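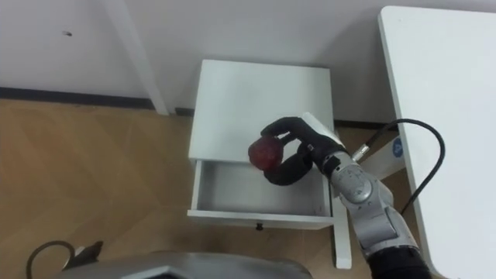
A red apple over the open drawer of a small white nightstand.

Nightstand swap fills up fast at Stotau

Print | E-mail
Reading time: 1 min

I went along to the furniture swap at the Stotau community hall in August thinking I'd have a quick look and leave. I stayed until they were stacking the chairs! The rule is simple enough - bring one small piece, take one small piece - and this year it was all bedside furniture, so you can imagine the number of lamps people tried to sneak in as well.

Doors opened at 5, and the line already reached past the Khaemba bakery by then. The organizers at Bredorer Reuse say 28 nightstands found new homes before closing, plus a very heavy oak one that went back in its owner's van.

I'm a sucker for the plain little white kind with a single drawer and a black knob (I've got one at home, and yes, the drawer is full of snacks). It's a shallow drawer, fine for glasses, a book or an apple for the middle of the night, and the flat top wipes clean in a second.

Door donations came to $800, all of it going toward new shelving for the Orkach Street tool library. The next swap takes desk chairs and stools, and you'll want to sign up at the hall beforehand - there are only 4 spots left for people bringing more than one piece.

Print | E-mail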